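Keeping the Fingers Fit

I've been sitting in on the upkeep of a pair of small robot arms, and I have to tell you, it's a lot closer to caring for a bicycle than I had ever pictured. There's a rag, there's a tiny screwdriver that keeps rolling off somewhere, and there's a notebook with coffee on the cover. The cell is called Nishad, it was put together in April, and looking after it falls to Philomena Essien, who let me hang around on the condition that I hold things when told (I held a lot of things!).

Most of the trouble starts at the gripper, so that's where she starts too. The pads go first. Dust gets on them, then a bit of skin oil from whoever has been poking at them, and before long the fingers close nicely and the object slides anyway.

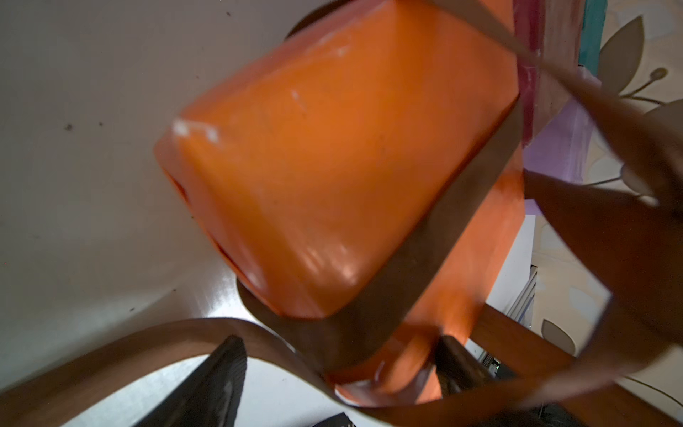
Grip checks take up more of the morning than anything else. You close the fingers, you look, you open them, you wipe the pads and go again. Cups are a fussy thing to hold because the sides taper, and an orange plastic one with white scuffs by the corner of its base and a pale streak across the middle is exactly the sort Philomena likes – old enough that one more scratch won't upset anybody. She runs 6 closes by hand and then lets the routine from Limance do the rest, up to 300 if there's time before lunch. If the cup creeps, she writes it down, loosens the finger, seats it again and starts over. I asked if that got boring. She said yes, and handed me the screwdriver.

Then come the cables, which I'd never given a thought. A cable needs enough slack for the wrist to turn all the way and not so much that it gets snagged on a bracket. She moves each joint slowly with one hand and follows the cable with the other, and she's gotten so used to it that she talks about her garden the whole time. The screws at the joints get a quarter turn of attention, no more. She once stripped one on an older Plullen arm and is still mad about it.

After that it's boxes, and boxes mean setting the opening width all over again.

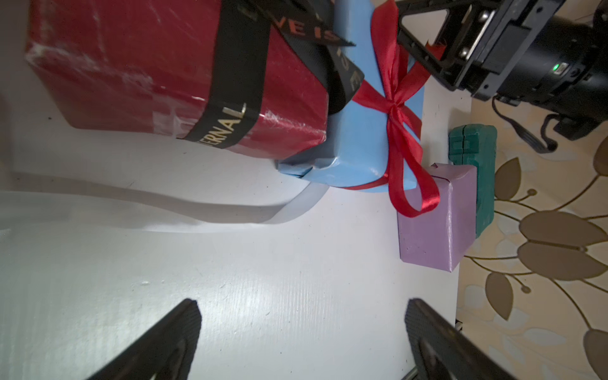 According to Sirner, the opening width is the setting people rush, and half the bad grips that get blamed on worn pads come down to fingers that were never opened wide enough in the first place. Philomena had no quarrel with that. She keeps hers at 82 on the slider and backs off a little at a time, with 4 tries at each stop before she trusts it.

We finished with the notebook. The last entry I saw said "left pad, order spare," underlined twice, and under it was a grocery list.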